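# Does One Bad Apple Really Spoil the Whole Bunch?

Grown-ups say it all the time. "One bad apple spoils the bunch." Usually they aren't even talking about apples. They're talking about a kid who threw a pencil.

But is it true about fruit? I write this column for people who don't believe things just because they've been said a lot, so let's check.

## First, what is the claim?

The claim is that a fruit can do something to the fruit next to it. That ought to sound suspicious to you. An apple has no hands. It can't bite, and it can't sneeze. If somebody told you that one old sock could make the other socks in the drawer old, you would want proof.

So what could get from one fruit to another? There are two good suspects, and people mix them up.

**Suspect one is a gas.** It's called ethylene (say it ETH-uh-leen). You can't see it. Many fruits make it as they ripen, and for some kinds of fruit the gas also works like a message that says "ripen now." A banana that picks up the message starts turning its starch into sugar. Its green color fades and it gets softer. While it does that, it makes more ethylene, and the message gets louder.

**Suspect two is mold.** Mold is alive. It sends out tiny specks called spores, and if a spore lands on a bruise or a cut in a nice damp spot, it can grow there. That's the fuzzy stuff.

Ripening and rotting are different things. A ripe pear is lunch. A rotten pear is compost. Ethylene pushes fruit toward ripe, and if you leave it long enough, past ripe. Mold does the fuzzy part. When people say "spoil," they might mean either one, and I'd like them to make up their minds.

## Fruits that listen and fruits that don't

Scientists sort fruit into two groups. Some fruits keep ripening after they're picked. Apples, bananas, pears, peaches, plums, avocados and passion fruit are in this group. The fancy word is *climacteric* (kly-mac-TARE-ick), and you are allowed to forget it.

The other group mostly stops when it's picked. Oranges, lemons, grapes, cherries and strawberries are in that one. A sour strawberry on your counter will turn into an old sour strawberry. It won't get sweeter while it waits, no matter what anybody's uncle says.

So before you believe any fruit rule, ask which fruit. A rule that's right for a banana may be useless for an orange.

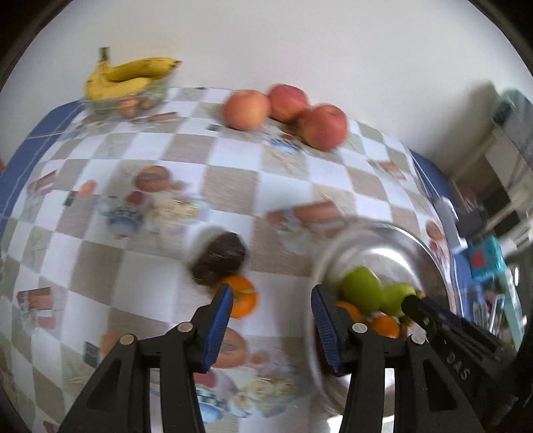
Now for the famous trick. You've probably heard that if you put a green banana in a paper bag with an apple, it ripens faster. The bag is supposed to trap the gas so it doesn't drift off around the kitchen. It makes sense. Plenty of wrong ideas make sense too, which is why you should test it.

## How to test it yourself

A reader named Muthu Iyer wrote in to say he had tried the bag trick in February and "it totally works." I asked him what he had compared it with. He hadn't compared it with anything. He put one banana in one bag with one apple, and after a while the banana was yellow.

Well, sure. Bananas turn yellow. Muthu's banana might have done that sitting on top of the refrigerator. To find out whether the apple helped, you need a banana that *didn't* get an apple. That's called a control, and without one you've just watched a banana.

You'll need:

- three greenish bananas from the same bunch
- one ripe apple
- two paper bags the same size
- a marker
- a notebook

Then:

1. Put one banana and the apple in the first bag. Fold the top over. Write A on it.
2. Put one banana by itself in the second bag. Fold the top over. Write B on it.
3. Leave the third banana out on the counter, right beside the bags.
4. Look at all three once a day for 7 days, at the same time of day. Write down the color, how many brown spots there are, and whether it feels firm or soft. Press gently! A hard squeeze makes a bruise, and then you're measuring your thumb.
5. Close the bags again right after you look.

Don't put the bags in the refrigerator. Cold slows ripening down, and it can also turn a banana's peel dark while the inside is still fine. A dark peel fools a lot of people.

And write down what you see, even if it's boring. If A and B look exactly alike, that's a result. Don't fix it to match the saying.

## Things that might trick you

Pauline Yeoman, who reads these columns before I'm allowed to print them, thinks three bananas isn't enough. She's right -- I was hoping she wouldn't notice. One banana could be a bit riper to begin with. One could have been bumped on the way home. If you have a whole class to help, do it with a lot more bananas and see whether the same bag keeps winning.

Also watch out for your own hopes. If you *want* bag A to win, you may decide it looks a tiny bit yellower. Ask somebody who doesn't know which banana is which to line them up from greenest to ripest. Let that person decide.

And remember that your apple is a mystery too. Some apples give off a lot of ethylene and some give off less. An apple that's been stored somewhere cold for months may not act like a fresh one.

## So, the bad apple

Here's where I've landed. In a closed box or a barrel, where the gas can build up and the apples are pressed together, one overripe or moldy apple can cause real trouble for the others. People who store apples for the winter go through them and take out the bad ones, and they aren't doing it for fun.

On an open table it's a weaker story. Ethylene spreads out into the room. Apples next to bananas may hurry things along a little, and an orange won't get any sweeter for sitting beside them. Mold can still spread, though, especially where fruits touch. If you find a fuzzy one, tell a grown-up, don't sniff it (spores again), and have them check whatever was underneath.

As for the whole bunch being spoiled, every single time, by one apple? I don't buy it. Sometimes the others are fine. You pick them up, turn them over, check the bottoms and eat them.

Does a *cut* apple work better in the bag than a whole one? I've been told yes by several people, and none of them had a control. If you try it, send me your notebook pages, including the boring ones.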